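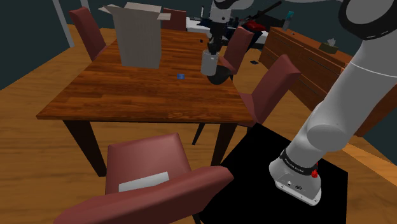 Dining room scene, sim. Arm holding the canister over the table, box and blue cube in place.

Thursday, August 12, 2021

Stesum notebook, pick-and-place in furnished rooms

Finished the full run on the dining room scene overnight. 1000 episodes, same policy checkpoint as the kitchen run, no fine-tuning. Task is the usual one: pick the canister off the table, carry it over the wall of the cardboard box, release inside. The cube is a distractor and is not supposed to be touched.

Result: 509 successes. Kitchen scene with the same checkpoint in May was clearly better, so the drop is real and I don't think it is seed noise. I went through the failure logs this morning and sorted them by the phase where the episode ended.

Grasp phase is fine. Nearly all episodes get the canister off the table with the fingers closed on the side wall, as in the render at the top. The cylinder is easy for this gripper as long as it starts upright. When it starts on its side the policy still tries to come straight down and usually rolls it away. There were 46 of those in the run and I left them in the count.

Most of the loss is in transport. The policy lifts the canister only a little and then moves sideways toward the box. In the kitchen the target was a shallow tray, so a low path worked. The box is tall and its flaps fold outward, which makes the obstacle wider than the opening. Typical failure is canister into flap, then either a slip in the fingers or the box pushed along the tabletop. Pushed box counts as a failure even if the canister ends up inside, same rule as before.

Checked whether the flaps are being simulated correctly. They are rigid in our asset. A real cardboard flap would give some when bumped, so sim is probably harsher here than the bench would be. Not changing it yet. If we soften the flaps now, the numbers can't be compared with the Jollside runs, which used the same box asset.

Second thing I looked at was the chairs. The maroon chairs are in the collision world but the planner baseline was the only method that used them. The learned policy has no term for them. In the replays I watched, the elbow stayed clear of the chair backs, but I only watched a small part of the set. Need to log minimum distance between arm links and chairs so this doesn't depend on somebody watching video.

Lift height test, done after lunch. Took the same checkpoint and added a scripted raise after the grasp closes, before handing control back to the policy. 2 settings, low raise and high raise, short batches only. Low raise made no difference I would trust. High raise cleared the flaps much more often, but the policy then sometimes hesitated above the box and timed out without opening the fingers. My guess is that it never saw the gripper that high in training and the release behavior is tied to height. So the script moves the problem to a different phase. Not worth a full batch.

Better option is probably to retrain with box height randomized and to include episodes with flaps open, closed and missing. Skirkirari already has a generator that varies container walls. It writes a different scene format from ours but the converter from spring should still handle it. Check the mass values after conversion, they came through wrong last time and the box was so light that it slid at every touch.

Rendering notes. Tabletop gloss is higher in this room than in the kitchen. I wondered if the reflection was hurting the canister detection, so I reran a short batch with the table material set to matte. Same pattern of failures, same phase. Dropping that idea. Wall and floor textures left alone.

Config is saved under the dining room folder with the failure labels next to it. The label file uses the old names for phases (reach, close, move, open). Do not mix with the new names in the plotting script or the move column comes out empty.

To do:
Link-to-chair distance in the logger.
Separate start pose "on side" into its own split and report it apart from upright.
Convert a first set of Skirkirari containers and check mass.
Retrain with randomized wall height, then repeat this run with the same seeds.
Ask for bench time for the real flap test. One box, the same canister shape, low path only.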